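Camenard opens second children's shop in Visser

25/05/2021

Camenard, the family-run seller of toys and nursery goods, will open its second shop at the end of May. The new branch is in the Zillard arcade in Visser and takes over a unit that used to be a shoe shop.

It will stock soft toys, bedding, picture books and night lights, along with the Bosus range of cot blankets – until now sold only by post. Plush toys start at £10.

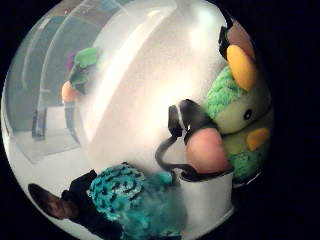 Opening hours and parking

The shop will open from Tuesday to Saturday. Parking behind the arcade is free for the first 2 hours, and the number 87 bus stops outside the main entrance. Pushchairs can use the side door on the car park side, where there is no step.

Orders placed online can be collected from either branch. Delivery is free on orders over £80.

Camenard will keep its first shop open with the same hours as before. Repairs to soft toys will still be done there, but customers can hand them in at Visser and pick them up the following week.

Press enquiries should be sent to the Camenard office through the contact form on the company's website.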